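Sleep tonic claims rest on one small trial

Sunday, January 14, 2018

A bottled herbal tonic called Teltari went on sale in Gretovcombe pharmacies this week with a label promising "deeper sleep and calmer days". Ceker, the company behind it, says the valerian and lemon balm blend is clinically supported.

The support is a single trial of 123 adults, paid for by Ceker and not yet published. Participants took 400 mg a night and filled in a diary. There was no placebo group. The summary handed to reporters runs to 2 pages, and it doesn't say how many people dropped out.

"People who sign up for a sleep study and start keeping a diary often sleep better anyway," said pharmacist Tudur Eynon, who has decided not to stock it. "I'd want to see the same result against a dummy pill."

Ceker spokesman Ismael Bittencourt said a larger study was planned for March but would not say who was running it. Asked whether the wording on the label would change in the meantime, he said the company was "comfortable with it".

A bottle costs $20 and lasts ten nights. Plain valerian tea is a good deal cheaper, and the evidence for that is mixed too.

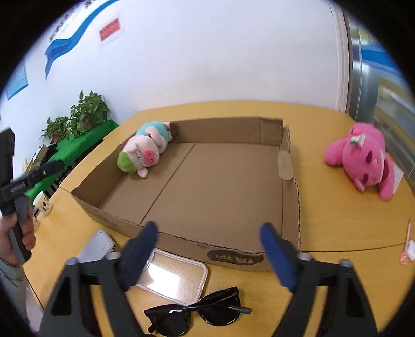
More health news

Parsa recalls mislabelled turmeric capsules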